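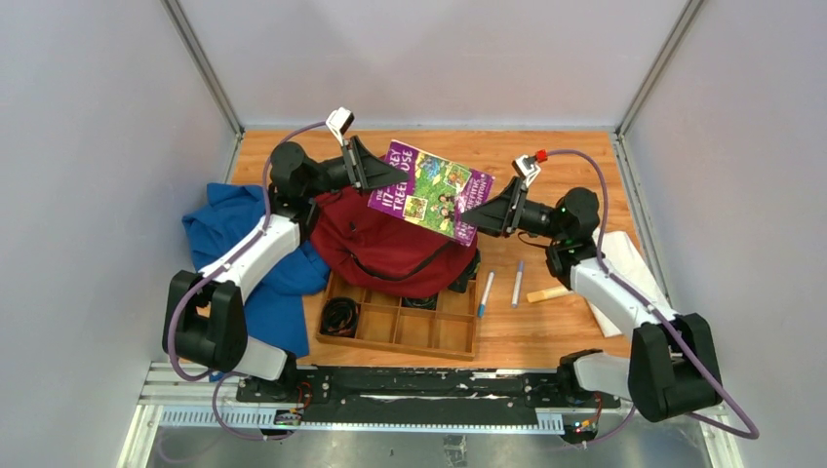
« The 117-Storey Treehouse », au-dessus du sac à dos rouge foncé.

Le retour du sac d'école

Bonne année à toutes et à tous ! Je profite des derniers jours de vacances pour parler d'un sujet que je repousse depuis la rentrée : le cartable. Chez nous il a passé deux semaines au pied de l'escalier sans que personne l'ouvre, et quand je m'y suis mise j'en ai sorti une gourde, des miettes de biscuits et un mot de la cantine à signer pour juin (oui, juin !). J'ai donc tout vidé - vraiment tout - et j'ai recommencé de zéro.

Premier conseil, qui me vient de Filipa Esteves, notre bibliothécaire de l'atelier lecture : on met les livres d'abord, à plat contre le dos, et les vêtements ensuite. J'ai longtemps fait l'inverse et je retrouvais les couvertures cornées, surtout celles des livres de poche, qui ne pardonnent rien. Pour les gros lecteurs, deux livres dans le sac suffisent largement pour la semaine, un pour le calme du midi et un pour le soir.

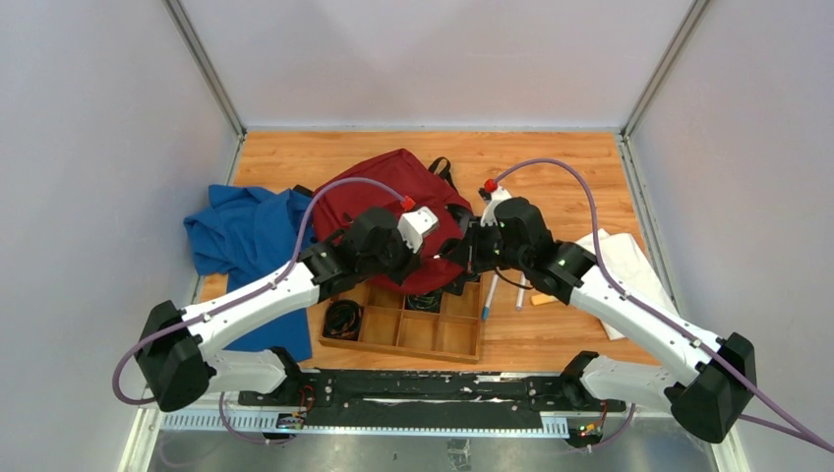 Deuxième chose, le sac lui-même. Un sac souple, ça s'affaisse dès qu'on le pose, et on se bat avec l'ouverture d'une main pendant que l'autre tient le livre. Je le cale maintenant contre un mur, ou entre mes genoux quand je suis pressée, et je tire bien sur le haut avant de glisser quoi que ce soit. Les enfants y arrivent très bien aussi, à condition qu'on les laisse faire et qu'on ne regarde pas trop la pendule !

Et puis si vos étagères débordent après Noël, pensez à notre bac d'échange Rondwood, dans l'entrée de la salle Cordier. Nous y avons fait passer 900 livres l'an dernier et j'aimerais beaucoup qu'on monte à 2 000 cette année. Les séries illustrées en anglais partent très vite, alors si vous en avez que plus personne n'ouvre à la maison, glissez-les dans le cartable un matin et déposez-les en passant.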